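Has anyone used the Neseo rack kit for simulation work?

Posted in Robots & Automation

Bezerra

Our shop in Lamville is looking at the Neseo rack kit from Buletti. It is a simulated server room with an arm model, sold as a one-year license for $275. We want to try out rack work in it before we spend money on hardware. Is the kit good enough for that, and how hard is it to set up?

3 answers

rackmonkey29

I have had it since February. Setup took around 4 hours, mostly downloads. The room loads with the arm on one end of a wooden table and an open-frame rack within reach – the big server rack stands behind the table. My notes so far:

1. Start with the room view. It is the easiest one for checking arm reach and where the shadows fall.
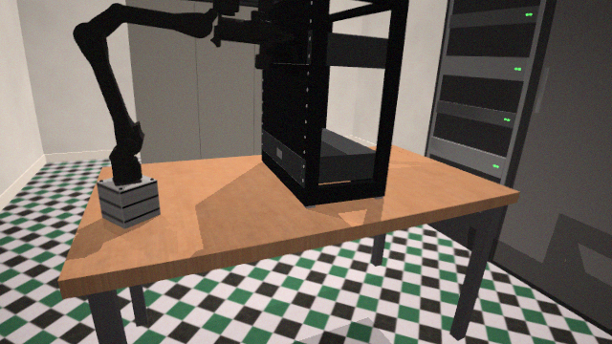
2. Then go to the gripper view. It is a round, wide-angle picture with both fingers in it. Up close, a dark object can fill most of the circle, and black fingers against black equipment are hard to tell apart. I would raise the light level before recording anything. 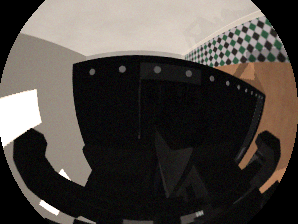
Does the license cover more than one computer?

The basic license covers a single machine. You can move it to another one from the account page, but the first machine has to be signed out.

tomato_soup

too expensive imo

halfduplex

Fine for planning reach and camera placement. I would not use it to judge grip force, because the contact settings are pretty basic. Leave 80 GB free on the drive – the installer stops partway if it runs out, and you have to start over.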